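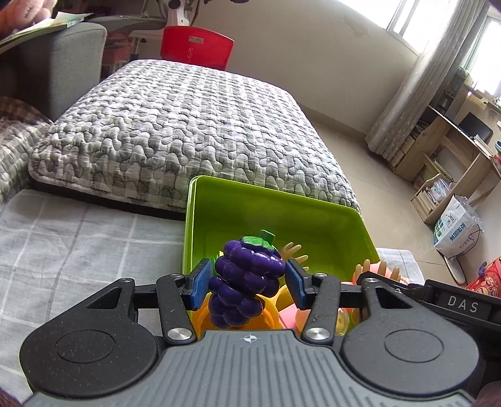

Tharushi Mollah told the meeting in Uvthorpe that her family stopped buying toys two years ago, and that the children did not complain for even one afternoon. They borrow from the toy library on Gerkberg Street now, she said, and when a bin goes back they already ask what is in the next one.

The library will stay open through the winter after all. The town council agreed this month to renew the lease on the hall for 3 more years, with the same rent. In December it looked that the shelves would be emptied and the collection divided between the two kindergartens, and several parents had written letters against this.

According to the library's register, there are 3288 toys on loan or on the shelves. Most of them are small and plastic: play food, animals, dolls, cups, blocks and parts of railway. They go out in mixed bins, and the family chooses the colour of the bin but not everything that is inside. A lime-green bin with toy grapes, a banana and a doll is a usual loan for the youngest borrowers. Play fruit is requested more than any other kind of toy, also by grandparents who have visitors only on weekends.

With the new lease come some changes to the rules. A family may keep a bin for 3 weeks, where before it was two. Soft toys will not be placed in the mixed bins any more, they must be asked for at the desk, as they need to be washed on a separate day. Small capsules and other little pieces should be kept away from babies, and parents are asked to look through the bin at home before the children get it.

The return of toys has been the most difficult matter. Parents say the pieces go under the cushions and behind the bed, and that they find them one month later when the bin is already at another house. The library will no longer charge for one missing piece. A basket for lost parts will stand at the entrance, and anybody can drop a piece there without giving a name. The fee for a complete bin which does not come back is still 8 dollars.

The shelving for the hall will be replaced by Skivell, a joinery workshop in the town, and the Coşkun bakery next door has offered its back door for deliveries while the work is going on. During the work the desk is open from four o'clock in the afternoon. Bins can be returned in the morning at the side window, if the lid is closed or the toys are tied in a bag.

New families can register at the desk with one document that shows the address. Membership for the rest of the year is at half price.

Shares: 41
Comments (4)

wendyk_uv
Good news. We have had the same farm animals three times and my son greets them like neighbours.

Parent of twins
Will the side window be open also in school holidays? It was closed last time and I carried everything home again.

R. from the hill
Half a dozen pieces of train track under our couch, I will bring them to the basket.

mapleleft
Eight dollars for a whole bin is very fair in my opinion. Please keep the puzzles separate from the play food though, we always get one without the corner.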